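## 4.2 From stalk estimate to blade pose

Cutting a scallion is a lovely test problem for a planner. The object is long, thin and rarely straight, it rolls when touched off center, and the board under it is hard enough to punish any error in height. In Daltetti, our perception and planning stack, we treat the stalk as a curve lying on the board plane and the knife as a rigid extension of the gripper. Everything the planner needs then comes down to three quantities: the centerline of the stalk, the height of the board, and the offset from the wrist to the blade edge.

The centerline is fit to segmented points from the workspace camera. We sample 400 points inside the stalk mask, project them onto the board plane and fit a smoothing spline with a light penalty on curvature. Cut locations are spaced evenly along arc length, and at each one the planner asks for a blade direction that crosses the local tangent (Figure 3).

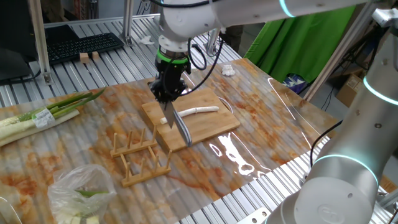

**Figure 3.** Knife held by the arm over a scallion stalk on the bamboo board. The blade crosses the stalk near its left end.

We first tried a single global direction for all cuts, taken from the principal axis of the mask. It is simple and fast, and on straight stalks it works well. On curved ones it gives slanted pieces toward the ends, and the slant grows with the bend. Switching to the local tangent fixed this with a very small change in code, and we were delighted by how much cleaner the pieces became.

The offset from wrist to blade edge needed more care. A knife handle can settle at a slightly different angle every time it is grasped, so a calibration made once in the morning can't be trusted for long. Our module for this step, Koller, re-estimates the blade line from the image before each stalk and passes a corrected tool frame to the controller.

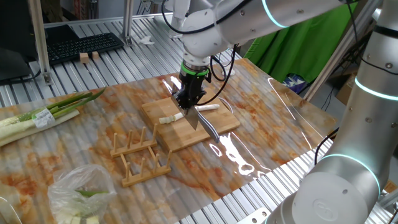

The controller itself is a Cartesian impedance law with a stiff lateral setting and a soft vertical one. Lateral stiffness keeps the blade on its planned line while the stalk resists. Vertical softness lets the edge meet the board without a spike in force, even when the height estimate is off by a few millimeters. A cut ends when the measured vertical force stays above threshold for 15 control cycles, after which the arm retracts and moves on to the next location.

We tuned these settings on the Kemden split, which holds 2,144 planned cuts with their force traces, and then froze them for all experiments in Section 5. Replanning between cuts is optional. With it turned on, the spline is refit after every retraction — useful when the stalk has rolled, and cheap enough that we leave it on by default.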